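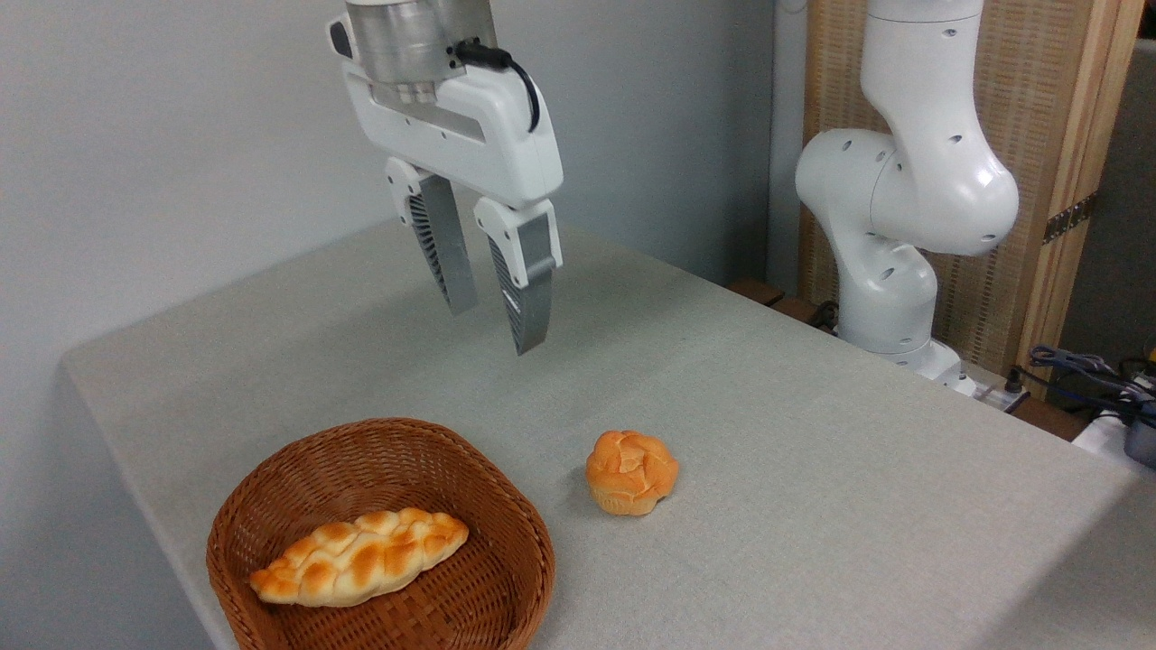
Two white arms over the gray cloth, gripper open.

Thread on the Indholm wagon, long-term car, month 4. Mostly brakes and gearbox software. Numbers are from my own log unless I say otherwise.

Front pads first. Factory compound is quiet and low on dust, but pedal travel gets longer on the descent from Deklow after the third hard stop. Fluid was original. I flushed it in February and the travel came back to normal on the same road with the same load.

Rear pads are wearing faster than the fronts. Stability control uses the rear calipers to trim the car in corners, and this one does it early. Branislav Skála runs the same model with the smaller wheels and sees the same pattern.

Gearbox: 8-speed torque converter. Cold, the 2-3 shift is slow and you feel a small bump as the clutch fills. Warm, it goes away. The dealer reset the adaptation values. Better for a week, then back to where it was.

Sport mode holds gears longer but does not change shift speed by much. It also weights the steering, and you can't separate the two. I leave it in normal and use the paddles on hills.

Fuel use. Best tank took me 454 miles, nearly all of it highway, cruise control on, two people and luggage. Short trips in town cut that badly. The trip computer reads optimistic against the pump on every fill so far.

Tires. It came on Zirer touring tires. Decent in rain, vague just off center, noisy on coarse concrete. Pressures on the door sticker are set for a full load. I run the fronts 3 psi lower when I'm alone and the ride over expansion joints is better. Check your own sticker before copying that.

Letay Weldu asked about the tow rating. I haven't towed with it. The hitch wiring is from Gebreyes, plug-in harness, no splicing. The trailer module still has to be enabled in the car's software or the rear parking sensors stay on with a trailer attached.

Faults to date: one window switch, driver's side, replaced under warranty. The tailgate struts are slow in the cold but they do get there.

Next up is a gearbox fluid sample at more than 8,000 miles. I'll add the lab sheet to this thread when I have it.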